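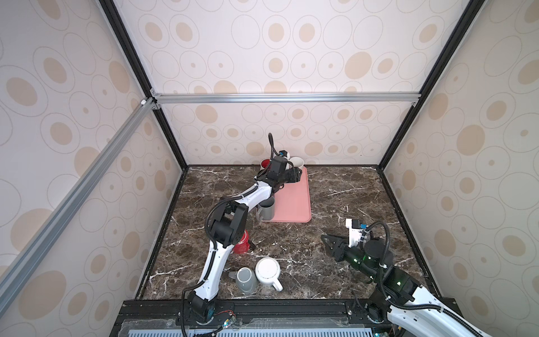
Mugs, a pink tray and the marble question

I have a theory that you can tell how a household is going by the state of its mugs. Ours were everywhere. On the windowsill, on the washing machine, one in the garden behind the rosemary with a very contented snail in it. So this is a whole post about mugs and trays, and I'm not even a little bit sorry, because I have been thinking about this all week and I'm thrilled with where it's ended up!

Red, white and grey

I love a mixed lot of mugs, but only if the colours get along. Red, white and grey do. The red does the cheering up, the white goes with everything you own, and the grey calms the other two down. I came to this the long way round. I went through a phase of buying one of everything (florals, a fish, something from Skirport with a lighthouse on the inside so it peered at you as you got to the end of your tea) and the shelf looked like a jumble sale. Lovely individually. Dreadful in a row.

Then my friend Heike Haberkorn moved house and gave me her six grey ones, and I started again from there. I added white, then I held off on the red for months because I thought it would be too much. It isn't too much! Red on dark brown marble, with those white streaks running through the stone, is one of my favourite combinations in the world. There's a red mug lying on its side in the middle of the marble in the photo up top, dark handle showing, and even like that I think it looks terrific.

The tray

Now the tray. It's salmon pink and rectangular, and I realise that's a bold thing to put at the back of a brown marble top, but pink and brown is an old-fashioned pairing I will defend until I drop. Think of coconut ice next to a slab of fudge. The grey mug at the front left corner of it is what really sells it for me. Grey on salmon is gorgeous.

A tray changes how people behave. Put mugs on a bench and they drift. Put a tray under them and everyone in the house suddenly knows where a mug goes, including the teenager. I've had three trays over the years. The first was a bamboo one that went furry underneath (my fault, I kept putting it away damp). The second had a raised rim so high that you knocked your knuckles every time. The third is a plain, low thing from the market at Plavbridge and it's been perfect.

If you're choosing one, take your biggest mug along to the shop. I mean it. Stand it in the corner of the tray with the handle pointing out and see how much you lose. Handles are the whole trouble with mugs. Two of them side by side with the handles pointing away from each other will sit snugly touching, like the grey and the white near the front of the marble, and if you turn one around you've lost a whole mug's worth of space. I-seul next door says I've become unbearable about handle direction, and she's right, but she's doing it at her place now too.

My small routine

I've tried all sorts, and what stuck is very simple:

Morning: everything clean goes onto the tray, back row first. Handles out to the sides.

During the day: used mugs go on the marble, never back on the tray. This was the rule that took longest to catch on. A mug with a cold inch of coffee looks exactly like a clean one from across the room.

After dinner: whatever's on the marble gets washed, and the tray gets a wipe underneath as well as on top. Grit under a tray will scratch, and I speak as someone who has scratched.

That's it. It takes me the length of one song, two if I'm dawdling.

A word about marble and tea

Several of you asked after my last post whether marble is a mad choice anywhere near hot drinks. It's a fair question. Marble does mark. Lemon is the worst, then wine, and tea will leave a ring if you let it sit overnight. But a dark brown one is much more forgiving than the white everyone seems to want, and with all that veining a faint ring just wanders off into the pattern. I wipe with warm water and the tiniest drop of dish soap, then dry it with an old flannelette pillowcase. No vinegar! Please, no vinegar. My uncle did his whole hearth with it and we don't discuss it at Christmas.

And the wallpaper

I can't finish without mentioning the wallpaper, because I adore it. Cream, with solid beige ovals and thin little outlined rings scattered between them. It's a cheerful sort of pattern without shouting, a bit nineteen-sixties café, and it makes the mugs look like they've come dressed for it. Round things in front of round things! I'd always been told to put plain walls behind open crockery and I think I've been missing out. I've got a sample of something similar taped up beside our pantry door — just the one strip so far — and I keep finding excuses to walk past it.

Next job is the shelf above the kettle. I have a tin of paint in a colour called Oyster Grey which looked beige in the shop and lilac at home, so that's my weekend sorted. I'll report back, and if anyone has a good way of getting old contact paper off a shelf without losing the will to live, I'm all ears. I've tried the hairdryer.

Comments

Serpil Tatlı
Coconut ice and fudge, now I'm hungry. I keep my mugs on hooks and two have leapt to their deaths this winter, so you may have converted me to the tray. Does a low rim hold them if you carry it?

Reply from the author
It does if you walk like you're in a wedding procession! I mostly leave mine put and carry the mugs.

Silviu Preda
For the contact paper: eucalyptus oil on a rag, leave it ten minutes, then a plastic scraper. Open a window.

Heike Haberkorn
Glad the greys found a good home. I miss them a little. The snail I do not miss.

A-yeong Yeon
We have that same pink and brown going on in our bathroom and my husband still calls it the Neapolitan room. I'm showing him this.

Contact | Copyright 2018, all words my own | Back to top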